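Speaker notes: How a small couple announcement becomes a big story
Talk for the Admont evening, 7:30 p.m., about 20 minutes plus questions

1. Opening
Say good evening, thank Tamara for the invitation. Speak slowly in the first minute, I always go too fast there.
Start with the case of Nanna Sveinbjörnsson and Neville Tindall. She is the singer, he played the doctor in the series Thorlacius. They were seen together in May at a concert, and for three weeks both said they were only friends.

2. The post
It came on a Sunday morning. Two coffee cups on a balcony, his watch on the table, no caption. Nanna did not tag him. The fans recognized the watch from an interview, and the first comment with his name came after four minutes.
Read the number: 2666 comments before lunch. Pause here.
Neville answered with one small yellow heart. Many magazines wrote a full article about this heart. I wrote one too, so I must be fair.

3. Who speaks first
Kamol Suksawat, who was the stylist for both, commented "finally." This one word was quoted more than the post. Explain that friends' comments are now treated like a statement from a publicist.
Ask the room: who reads the comments before the photo? Wait for hands.

4. What we did at Puvon
Our site published at 11:20. We had 138 words and one screenshot. The longer version, with the history of the two, came in the evening and had fewer readers.
Mention the mistake: we wrote that Nanna was divorced. She was never married. Huệ Đàm found it and we corrected it in more than 400 newsletters by hand, as the tool from Trostus could not do it. Do not make this part too long.

5. Rules I follow now
- Call the publicist also when the post looks clear.
- Do not write "confirmed" for an emoji. "Replied" is enough.
- Leave the former partners out of the first story.
- Keep the children out of all of them.

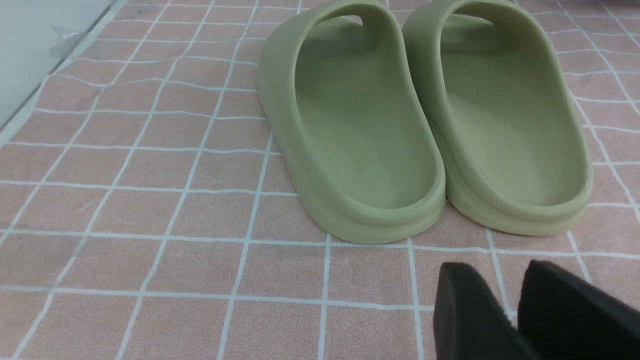

6. Questions
If they ask whether the two are still together: yes, as far as I know, and they have a dog now.
If they ask about money for photos, give this one to Tamara.
Leave the microphone on the table for the next speaker.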